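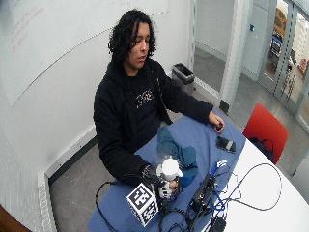 Photo: Ayanda Botha

Tablecloth keeps creeping across my craft table, what do you put under it?

Posted Tuesday, 6:40 pm by Ayanda Botha

I do most of my hand sewing and jewelry fixing at a folding table in the spare room, and I like having a blue cloth on it so beads don't bounce off onto the floor. Trouble is the cloth creeps. I lean my sleeves on it, reach for something, and ten minutes later the whole thing has slid toward my lap and my pins are in a heap. The tabletop is slick and I rent the place furnished, so I can't glue or staple anything. I tried those picnic clips from the Palgate hardware store, but the lip on this table is too thick and they ping off. I'd like to spend less than $10 if I can. What works for you guys?

palgate_quilter
Rubber shelf liner! The bumpy, holey kind that comes on a roll. Cut a piece a couple of inches smaller than your cloth all the way around, lay it down flat, put the cloth on top and smooth it out from the middle. Mine has been on my cutting table since January and I've only moved it to vacuum up thread. Two things though — get the thicker kind, the thin stuff bunches up, and wipe the table first or the dust kills the grip. I'd also lift it once a week if the table has a varnished finish, I had some stick to a dresser one summer and it left a waffle pattern I never got out.

If you don't want to buy a roll, a yoga mat from the thrift store does the same job. It's squishier, so I wouldn't do it if you write on the table too.

Nondurham6
just use a heavier cloth

takagi_mends
Liner is good, but I'm in a rental too and I went another way. I sewed elastic across the underside of each corner, like a fitted sheet, and it hooks right over the table corners. Takes an evening. Wash the cloth BEFORE you measure, mine shrank and now one corner pops off whenever I lean on it. A wool blanket under the cloth helps some too, and beads stay put on it really well.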